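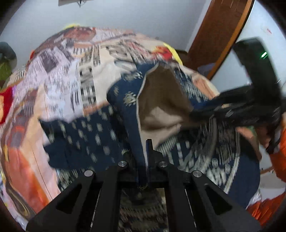

Ernach bedroom cloth set – README

Release 2. Replaces the February release. If you have the February files, please delete them, as the split lists were wrong and the consent notes were in the wrong folder.

What is in the folder

2217 episodes of people handling bedclothes and clothes with hand-held grippers, recorded in homes in and near Osthorpe. An episode is one attempt at one task: lift, turn, spread, fold or put aside. Most use a gripper in each hand. Each gripper carries its own camera, so a two-handed episode has two video files, one position log per gripper and one short text file with the task as it was read out to the person.

No robot was used to make any of this. The set is meant for teaching robot arms, and the people who download it will mostly have robot arms, but everything here was done by a human wrist. Please keep that in mind when reading the section on safety standards, which is short for a reason.

Files

episodes/ – video and logs, one folder each
tasks.txt – the task wordings, with the spelling mistakes left as they were read out
split_train.txt, split_test.txt – see "Splits"
second_read.csv – the episodes checked twice
withdrawn.txt – numbers of episodes taken out on request, so you can check your copy
prorkberg_notes.txt – how we did or didn't follow the Prorkberg checklist, line by line

How episodes are marked

Three marks are allowed: done, not done, unclear. We were asked to add "partly done" and refused. In the February release it existed, and every reader had a private idea of what it meant. One used it for a shirt folded badly, another for a shirt folded well on the wrong side of the bed.

The mark is given from the whole episode, never from a still. With a heap of cloth this matters a great deal. A lining pulled up into a peak looks the same in a single frame whether the garment is on its way to being turned out or about to drop back where it was.

800 episodes were marked by a second reader who had not seen the first mark. Where the two differed we kept both marks. We didn't bring in a third reader to break ties, and we would ask you not to do it for us and publish the result under our name.

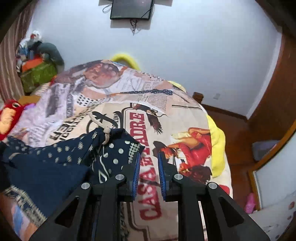
Naima Fahmy
Data steward, Ernach

Why this card is longer than the last one

The February card said the set was "collected in line with good practice". I wrote that sentence and I would like it back. It was the kind of thing you write when a form has a box for it. Three people wrote in to ask which practice, and I couldn't give them a decent reply.

So the rest of this file goes through the rules we worked under and says what I think each was worth. Some of them are good. Several are there so that somebody further up can say there are rules.

The Prorkberg checklist

Prorkberg is the checklist our funder asks for. It was drawn up for fixed cells with a fence round them and later stretched to cover homes, and the stretch marks show. It wants a floor plan with the reach of the machine drawn on it. Our machine is a person sitting or standing by a bed, and their reach is wherever they lean. We drew the plans for the first few homes, looked at them, and stopped. The checklist lets you write "not applicable" with no reason given, which tells you how closely it gets read.

It wants an emergency stop within reach at all times. The operator can open their hand. I have written this in the notes file in those words and it was accepted without comment.

It wants the work surface to be "clear, flat and free of patterns likely to confuse sensing". I argued against this one and I'd argue again. A bed in somebody's home has a quilt on it with newspaper pictures and big red lettering, and a navy garment with a white pattern lying on top of that. If we swap the bedding for a plain grey sheet we get a tidy set that teaches an arm to handle plain grey sheets. We left people's bedding alone. If your model falls over on busy prints, that is worth knowing before it goes near a bedroom.

The rule I would keep is the dullest one in the list: check the fingers before each session. Pads seated, screws tight, both fingers closing straight. It takes less time than reading the paragraph that asks for it. In the February batch we skipped it on a Friday afternoon and a pad worked loose, and a run of episodes had to go.

What we ask of operators

These are our own rules, written after things went wrong.

Read the task aloud before you start. Don't reword it afterwards to match what you did.

Come in open and slow over cloth. Start closing only when the fingers are where you want them.

Don't use your own fingers to help. If the cloth needs a tug, end the episode and mark it not done.

Don't tidy the rest of the room. Soft toys, bags, shoes, whatever is hanging on the wall, all stay where the household keeps them. Move a thing only if somebody could trip on it.

If one gripper is idle, keep it in view of the other where you can. An idle hand parked out of sight turns up later as a gap in the log and somebody wastes a morning on it.

Stop when you're tired. I can't enforce this and I know that people don't do it. The late episodes in a session are quicker and rougher, and I haven't removed them.

Privacy, with doubts

Each household signed a form that says which rooms may be filmed. The form is fine. My doubt is whether anyone signing it has a clear idea of how wide these lenses see. You agree to a bed and you get the wall, the socket, the door frame, the shelf by the door and whatever is through the doorway. We now show people a short clip from their own room before they sign, and more of them ask for something to be moved than did before.

Anyone may withdraw at any time up to release and after it. After release all we can do is list the number in withdrawn.txt and trust you to look. I have no way of knowing whether you do.

Real faces are blurred in all files. The blurring tool also goes for printed faces, so portraits on bedspreads and cushions were being smeared out in the February release, sometimes with the gripper fingers along with them. For this release we went back and restored the printed ones by hand. If you find a printed face still blurred, it is a leftover. If you find a real face that isn't blurred, write to us the same day and don't share the file.

Words printed on fabric are left in. Words on letters, labels and screens are blurred.

Safety standards

We make no claim that a robot trained on this set meets any safety standard. I've seen one product sheet, which I won't link, that lists a data set under "compliance". Data has no moving parts. The thing that may or may not be safe is the arm, with its speed and its weight, in a room with a person in it, and you have to test that yourselves on your own arm.

One particular warning. People using a hand-held gripper feel the cloth pull back, and they ease off before a seam goes. The logs have position and opening. They have no force. A model that copies the path perfectly can still pull far harder than the person did. If you have force limits on your arm, set them first and train afterwards.

Splits

The test list holds episodes from 80 rooms that appear nowhere in training. In February the split was by episode, so the same bed could be in both halves, and the scores people sent us were lovely. They should be thrown away. Mine too.

Don't report one figure for the whole test list. Spreading a cover and turning a lined garment are different jobs, and the easy one carries the average.

Equipment

The grippers were built for us by Poulain from a drawing we supplied. The finger pads were changed between batches and the log header says which were fitted. We didn't test whether the change matters. I suspect it does for slippery cloth.

Known faults

Motion blur on the fingers when the hand is moving fast. We left these frames in.

Dark cloth against dark fingers. The opening value in the log is a better guide than the picture.

The clocks of the two grippers drift apart over a long session. There is a correction in the log header. Apply it once. Some of the February tools applied it twice.

Task wordings that say "left" without saying whose left. I'm sorry about those.

Using it

Free for research and teaching. For anything you plan to sell, write first and tell us what the arm will be doing and who'll be in the room. I'll probably ask awkward questions.

Comments (4)

clothhand
Thanks for the room split. Our number for turning garments dropped by a lot and my supervisor wants to know what I broke. Have sent him this page.

r_dunmow
I think you're too hard on the patterns rule. It does say "likely to confuse", and you could have done half the rooms plain and half as found. Then people could compare.

naima (Ernach)
r_dunmow – fair, and I'd have liked the comparison. I didn't want to go into people's bedrooms with our own sheets under my arm. If you run it in a lab I'll link to it.

pillowcase9
second_read.csv has a stray comma in the header line, breaks my reader. Otherwise all loads.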